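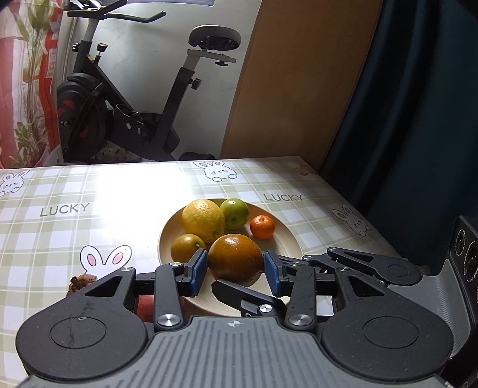 4.2 Setting the crisper drawer humidity

1. Pull the drawer out until it stops.
2. Move the slider to LOW for fruit or HIGH for leafy greens.
3. Close the drawer and wait two hours before changing the setting again.

Note: Oranges and lemons keep well on LOW – apples should go in the second drawer if your Firka has one.

Caution: Do not load the drawer with more than 17 pounds. For a cracked slider, order Waltus part 138.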